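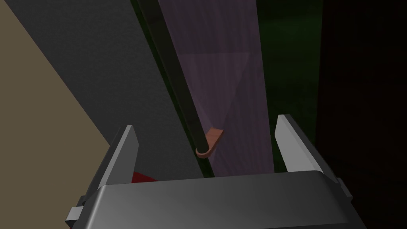 Slide 4: Living with the gripper on the Istus cell

(Let them look at it for a moment before you start talking.)

So this is the wrist view from our simulated copy of the cell, and it's the one I keep open on my second screen pretty much all day. Both fingers are wide open, and you can see that rod with the copper-colored end sitting in the gap between them, a bit closer to the left finger. I love this view, because it's where I start every single setup!

Go slowly here. Before we touch the real cell at Natville, we open the fingers all the way in the simulation, then we do the same on the floor and compare the two. If the real gap looks different, we stop and home the gripper again. Please don't fix it by nudging the offset (I did that for most of October and was sorry).

Then the weekly care, which is dull but matters more than anything clever I'll say today. Wipe the inner faces of the fingers with a dry cloth. Check the finger screws with the small torque driver that lives in the Gorkico drawer, and put it back, please, I beg you. Run the open and close routine 190 times and read the log. We changed our first pair of fingers at 709 hours, and looking back I'd have done it sooner.

Mention the cable story only if there's time. It takes 7 minutes the way I tell it.

Somebody will ask about the spare parts list. It's in the Ó Briain binder, and the finger set is item 398.

Next slide: homing, and what the red light means.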